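Notes from the Bench: The Sindov Arm Gets Its New Fingers

Hello again from the back end of the shop! I promised last time that I'd write up what we did with the Sindov cell in October, and a few of you have been kind enough to nag me about it, so let's go.

The short version is that the arm had started dropping things. It wasn't often at first, maybe once in a morning, and I did what I always do and blamed the software. Frida Bundgaard took one look at my log and asked when I'd last re-zeroed the gripper. Well. The counter said 1,203 hours, and our own checklist (which I wrote!) says 600.

So out came the hex keys. I powered the arm down, let it rest on its foam block, and pulled the fingertips. The old pads from Privside were shiny as a bowling lane along the inside edge, with a little groove worn in one side where it always meets the work first. I wiped the finger mounts with alcohol, fitted the new pads and snugged the screws by hand — then a final eighth of a turn each, in pairs, so the pad doesn't creep sideways. After that you close the gripper gently on nothing, set zero, and open it all the way to set the other end.

While I was in there I checked the joint covers and found two screws near the elbow that I could turn with my fingernail. They've been snugged up and marked with paint pen. Dymphna Mac Suibhne, who looks after the Gravar cell and has far more patience than I do, also talked me into re-routing the cable at the base. It had been rubbing on the mount every time the arm swung left.

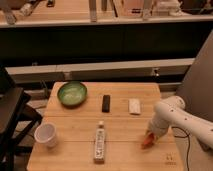
My test routine is dull but I trust it. I start the arm slow and let it come down close to the table and back up without touching anything, then I bring the speed up a step at a time and listen. When that sounds right it goes on to picking, and I like a mix of shapes for it. The bottle lying on its side is my favorite test, as a round thing shows up a lopsided pad faster than the bowl or the cup will. I also keep an eye on the black cable along the lower part of the arm and follow it through every reach.

The first full run was 1,022 cycles, with four drops. All four were in the first hour, and they stopped once I'd gone back and set zero again with the arm warm. I've added that to the checklist in red.

Next up is the Darwish feeder, which has developed a squeak. If you have a spare belt for one, please come and find me before lunch!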